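Gripper comparison on the two-arm cell

Work on the phone sorting cell at Avidmont moved to its second stage on 23rd June, when the team began comparing two sets of fingers on the same pair of arms. The first set is the stock one. The second was made by Jarnov and has a softer pad with a shallow lip at the tip.

Radosław Zieliński set up the trial. Each set of fingers gets 910 picks, split between the left arm and the right arm, with the same controller settings throughout. A pick counts as good if the phone is lifted, held for 5 seconds and placed in the rack without a second try. Phones lying flat on the mat are the hard case, and the older fingers tend to push them along before they close.

Jocelyn Dufour has been looking at the wrist angle separately. Her first finding is that coming in 10 degrees off vertical helps with both sets, though it leaves less room when the two arms work close together. The controller now holds one arm back until the other has cleared the phones - this costs time, but it stopped the bumps we had in the first week.

The new pads do pick up dust. Akua Amegashie wipes them down after every 57 picks, and we will keep to that number so the results can be compared. Cyprian Laskowska is keeping the log and can share it with anyone who wants the raw entries.
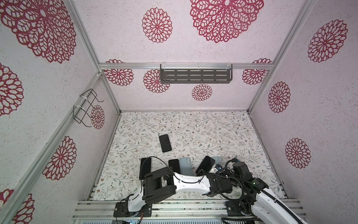 Will the new fingers fit the older Bastach arms?
They need an adapter plate at the wrist, and Jarosław Sowa has drawn one up. It should be ready to test in August.

Anyone who would like to try their own fingers on the cell should write to Radosław with the weight and the bolt pattern. Slots are one morning each, and you will need to bring your own screws.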